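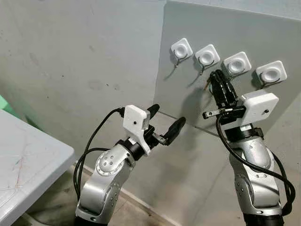

Four adhesive hooks in a row, grey wall panel. 2 February 2021

Key storage, hallway end of the flat. The hooks are Fakness, square backing, sold as a pack of 4. Spacing is 100 mm centre to centre, marked in pencil off a level.

Panel first got wiped with methylated spirits and left to dry. The painted wall next to it is too uneven for adhesive - the last set I stuck there in December let go after 21 days and took some paint with it.
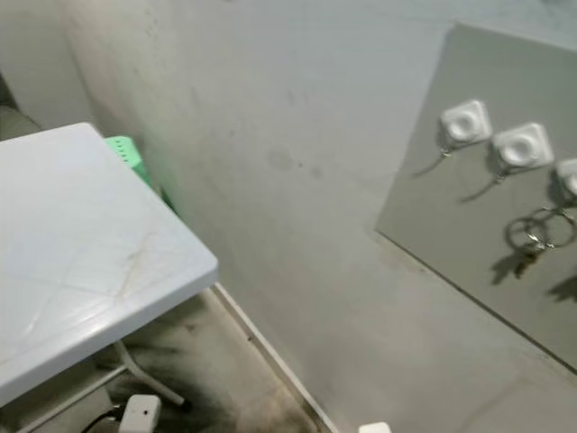
Heaviest bunch is 154 g on the kitchen scale, rings included. The packet doesn't give a load rating in grams, just "light items".

Wire loops are from Simard, the thin ones. They slide off the hook easier than a split ring does.

Still to do: labels, and sugar soap on the wall down near the skirting board.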